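Block Storage at the Drakimmont Playroom: A Change of Container
Posted 6/26/25

Readers of this blog will recall that in November the building blocks at Drakimmont were moved from the low shelf into a lidded tub. The arrangement was not a success. The tub was heavy, the lid was regularly mislaid, and the children emptied the entire contents in order to find a single piece.

I have therefore adopted clear plastic bags with piped edges. Each bag holds a modest assortment of blocks in mixed colors, and the contents may be inspected without opening it. Azra Atanasov, who shares the room with me, had proposed sorting by color. I considered this carefully and decided against it, as a child who receives only blue blocks will very soon request a red one. 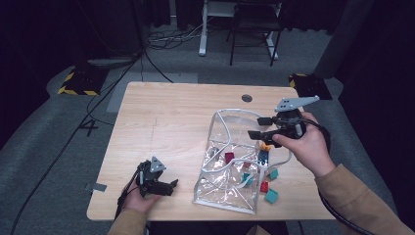

Red, teal, blue and orange blocks in the clear bag, with three more on the table beside it.

The following practice is now in effect. Blocks are gathered on the table before any are put away. The larger cubes go in first and the small pieces last. Bags are to be left standing in the cabinet, opening upward, and should not be stacked. The sides do crumple with use, and I have found no remedy for this beyond smoothing them by hand.

Josué Bittencourt has inquired whether the same bags would suit the wooden train track. In my view they would not, given the length of the straight sections. The track will remain in its drawer for the present.

The old tub is available to any household that can make use of it. The lid has been located.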